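Cilatville Street Fair Planning Group
Minutes of the December meeting
Held in the reading room above the library, 7:00 p.m.

Present: Zdenka Tomić (chair), Ilir Kovačević, Amra Krasniqi, Jonatan Bakke (minutes)
Apologies: Panagiotis Vukčević, who sent notes on the music by email

1. Last meeting's minutes
Read and approved with one fix. The bakery on Mill Lane asked for a corner stall, and the minutes had them down for a middle one. Jonatan has changed it.

2. Money
Amra went through the account. We have 2,750 dollars in hand, our best December yet! The quilt raffle did far better than any of us guessed, and the pie table sold out before lunch. The permit fee and the deposit on the stage both have to come out of this, so Amra would like us to hold off on new signs until the stall fees start coming in. Agreed.

Zdenka asked that thank-you cards go to everyone who baked. Ilir has a box of cards left over from the spring and will bring them round for signing.

3. Route and street closing
The town has said yes to closing Mill Lane from the bridge to the post office, which is wonderful news after last year's back and forth. The side street by the hardware store stays open for deliveries until 9:00 a.m. Ilir walked the whole stretch with a tape measure and thinks we can fit 30 stalls if the food carts go on the church side. There was a long talk about the church side. The ground slopes there and the lemonade people had trouble with their table last time. Ilir will try it out with a folding table and a level and let us know.

Jonatan raised the fire lane. The painted line in front of the pharmacy has to stay clear all day, including during set-up. Zdenka will put this in bold in the letter to stallholders.

4. Music
Panagiotis wrote that 3 bands have said yes and a fourth is thinking it over. Lumbao will open, and everyone in the room was delighted, as they had the whole street dancing last time. The school fiddlers would like a slot before noon so the younger ones can get home. He also asks whether the stage can face the river this year. Amra is all for it - the sun was in the players' eyes for most of the afternoon. Zdenka will ask the stage people what it does to the cables.

5. Trash and recycling
We ran out of room for bottles and cans last year by mid-afternoon. Amra suggests a wide-mouthed bin at each end of the food carts, for drink containers only, and moving the regular trash cans next to the benches. Ilir would like the kids' art club to paint the signs for them. Everybody loved this idea.

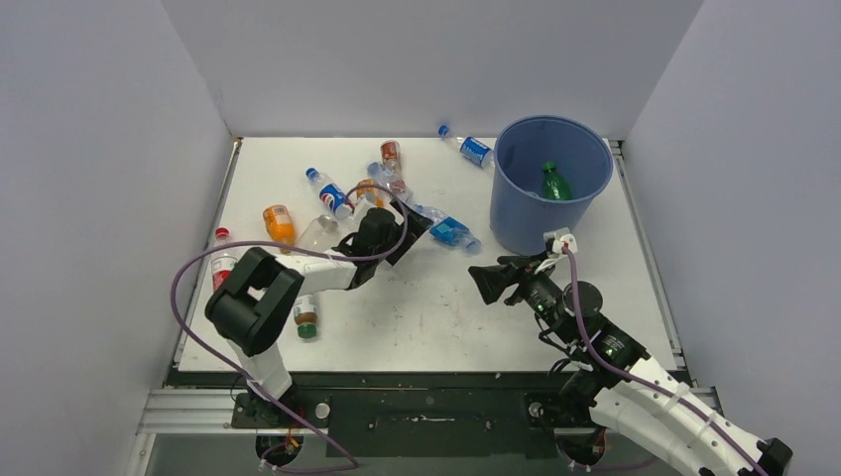 6. Children's corner
The library is happy to lend us the lawn again. Face painting, chalk and the sack race are all back. Amra has found 2 storytellers, one of whom can do a session in Spanish, and we are thrilled about that. Shade is still a worry. Jonatan will ask his neighbor about the big canopy they used for a wedding.

7. Any other business
The pet parade. Zdenka has had several calls asking for it to come back. We would need a start point away from the food, and someone to judge. Left open until Panagiotis can join us, as he ran it before.

Lost and found: one blue umbrella and a child's left boot are still in the library office.

To do before next time
Zdenka: stallholder letter, call the stage people
Ilir: slope test, cards, talk to the art club
Amra: permit fee, storytellers' times
Jonatan: canopy, updated stall map

Meeting closed at 8:40 p.m. Next meeting in January, same room. Amra is bringing soup.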